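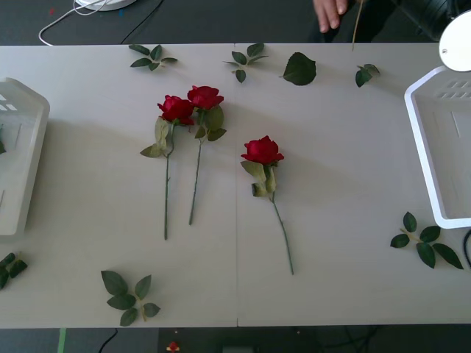 ok so Wumex want 2 million up front for Rautiainen and we're apparently "thinking about it". thinking about what?? he's the only winger we have who can cross with both feet

and yes I know his contract's up next summer, I've heard it from my brother 50 times

my guess is Görtz plays him wide left on opening day and the whole thing goes quiet by dinner

also if Sauerland starts ahead of Janssen in midfield again I'm going to scream. she ran that preseason game!!

anyway I renewed my seat, row 112, come say hi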